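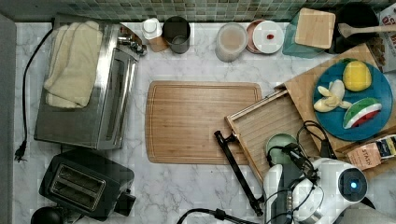

Opinion / Home & Kitchen

The Case for Leaving the Counter Alone

My sister-in-law came to stay in March and asked me, kindly, whether I would like some help putting the kitchen away. I said it was away. She looked at the counter and then at me, and went to make her bed.

I have thought about that exchange more than it deserves. The kitchen was clean. The marble had been wiped, the sink was empty, and everything I planned to use the next day was out where I could reach it. To her that was a mess. To me it was a kitchen belonging to a person who cooks.

The idea that a counter should be bare is fairly new, and I think it comes mostly from people selling houses. When Aurelia Stöckli redid kitchens in our town, she used to ask clients to write down every object they touched between waking up and leaving for work. Then she asked where each one was kept. Most of them had been told to hide the toaster in a cabinet, and most of them had done it for a week or two before it came back out and stayed out. She started drawing the toaster into her plans. A few clients objected. They wanted the drawing to look like the magazine, and she told them the magazine didn't eat breakfast.

I own a toaster oven and an ordinary two-slot toaster, and they both live on the counter. I have been told this is redundant. The two-slot makes better toast. The toaster oven does everything else, and I would rather heat it for six minutes than heat the big oven for a tray of potatoes. I also put a folded towel on top of it when the oven is unplugged and cold. I don't do that when it's in use, and I wouldn't suggest it to anyone with a short memory.

Unplugging things is the one counter rule I hold to firmly. The cord can lie where it likes. It doesn't look good, and I don't care, as long as the plug is out of the wall.

The storage business disagrees with all of this. A salesman for a cabinet line called Danzer once showed me a door that folds up and slides back to hide what he called the breakfast zone. It cost $670 before installation. Behind it you still have a toaster and the crumbs, and now you also have a door. The Ikach system, which a neighbor bought, does the same thing with drawers, and she keeps her jars in them on their sides. She has to read the lids to find the oatmeal. I keep my dry goods in clear glass with the lid on, at the back of the counter, and I can tell from across the room when it's time to buy more.

I will grant the other side two points. The first is grease. Anything that stays out near the stove gets a film on it, and if you won't wipe your jars you should put them in a cabinet. The second is that a counter left alone entirely will fill up with things that have nothing to do with food. Mail is the worst of these. In my house mail goes on the hall table, and if it shows up in the kitchen it goes in the recycling. I have thrown out a check this way, and the rule stands.

What matters is the open stretch in the middle. I push things to the back and the sides and keep one area clear, big enough for a cutting board and a bowl. If I have that, I can cook. If I lose it, I end up chopping onions on the lid of something, and then I do tidy.

The same goes for the table. Ours is pale wood, and we use it for shelling peas, for rolling dough when the marble is too cold, and for eating. A dish can stay on it between meals. I was raised to clear a table completely, and I spent years carrying the same dish back and forth before I asked myself who it was for.

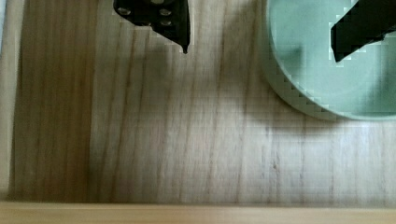

The pale green dish, on wood.

My sister-in-law's own kitchen has a long white counter with a single plant on it — an Avari pot, she told me, when I admired it. She is a good cook. When she makes soup she opens nine doors, and when she is done she opens them all again. I don't think she is wrong to live that way if she likes the look of it in the morning. I do think she should stop offering to do it to mine.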